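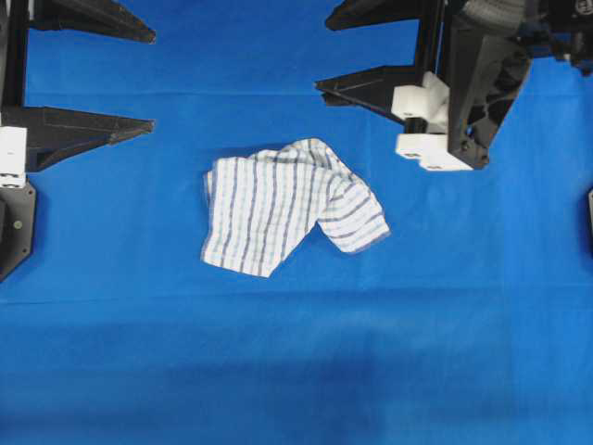 Ticket 1512 — Advance review copies, reader reviews service
Status: Resolved
Opened: 27th September
Product: Netton reading app, Sukonico accounts

Reported problem
The reader was approved for an advance copy of the memoir "Clodine" but could not open it. The download stopped at 13 per cent and the app displayed "Licence not found". The reader asked whether the deadline for submitting a review could be extended.

Log
Entry 1. Approval confirmed on the account. The publisher, Ots, had issued 100 copies of the title and this reader held a valid one.

Entry 2. The reader was asked to sign out, remove the title from the shelf and download it again. The same message appeared.

Entry 3. The account was found to have two email addresses on record. The licence had been attached to the older address, which was replaced in February. The licence was moved to the current address.

Entry 4. Download completed. The reader reported that chapter 4 had no page numbers — this is a known fault in the uncorrected proof and has been passed to the publisher.

Outcome
The review deadline has been extended by 13 days. Readers are reminded that quotations must be checked against the finished book before a review is posted.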